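The Arm at the Counter

The first job of the morning at Mekodent's Unley workshop is a wipe. Lorcan Fahy takes a lint-free cloth, a little isopropyl alcohol, and cleans the inside faces of the gripper's two fingers. Then he closes them on a strip of printer paper and pulls. If the paper slides out, the finger pads get changed.

Fahy has looked after the arm for three years. It picks up ordinary household goods and puts them down somewhere else, all day, so that the company's software team can find out what it drops. His part is to keep the machine the same from one day to the next. A programmer who sees a bottle slip wants to know that the code was at fault, and Fahy wants to be able to say that the hardware wasn't.

The pads are silicone, glued to the fingers, and he replaces them every 4,000 grips whether or not they look worn. He used to wait until they failed. They failed on a bottle of cooking oil, and the cleanup took longer than a year's worth of pad changes.

After the pads come the cables. A robot arm has its own wiring tucked inside, but anything added at the wrist has to be fed from outside, and those lines move whenever the arm does. Fahy leaves them in wide loops. Tie them down too closely and the wrist will pull against them at the end of its reach, which wears the connectors and can shift the tool a hair out of true. Leave too much slack and a loop will catch on a box flap or sweep a cup off the counter. He jogs the arm slowly to its farthest positions, one joint at a time, with his free hand near the stop button.

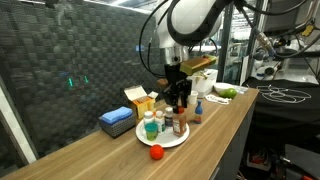

The gripper over a red-capped bottle at the counter.

Bottle caps are the hardest thing he deals with. A straight-down approach leaves very little room for error, and a gripper that is a few millimeters off will land on the edge of the cap and tip the bottle. When that starts happening, Fahy goes first to the mounting bolts at the wrist. He marks each one with a line of paint across the head and onto the flange, so that a bolt that has backed off shows up as a broken line. He last found one in July, and it had turned less than a quarter of the way around.

If the bolts are good, he runs the touch-off. A steel pin goes in a fixed hole, the arm comes down to meet it from 35 stored positions, and the controller compares where the tip is with where it ought to be. The routine was written by a contractor, Mulligan, and nobody has wanted to change it. The result goes in a paper notebook along with the date and the room temperature.

The bigger service comes every 800 hours of running. Fahy takes the gripper off, cleans out the dust and old grease, and checks the finger travel with a feeler gauge. The spare gripper goes on in the meantime. It is the same model, but it closes slightly harder, and he has a separate settings file for it. Once he forgot to load the file and the arm crushed up to 200 paper cups before anyone stopped it.

Asked what he would do differently with a new installation, he says he would label both ends of every cable on the first day. He would also buy two of every connector. The rest he would leave alone.

COMMENTS

Flavomance
The paint line on the bolts is an old motorcycle trick. Works on anything that vibrates. Use a paint that dries brittle or it will just stretch.

gantry_pete
What glue does he use for the pads? Ours peel at the corners in a couple of weeks.

Marisol T.
We do the paper strip test too, but with receipt paper. It tears sooner, so you notice one pad gripping more than the other.

gantry_pete
Thanks Marisol, will try that.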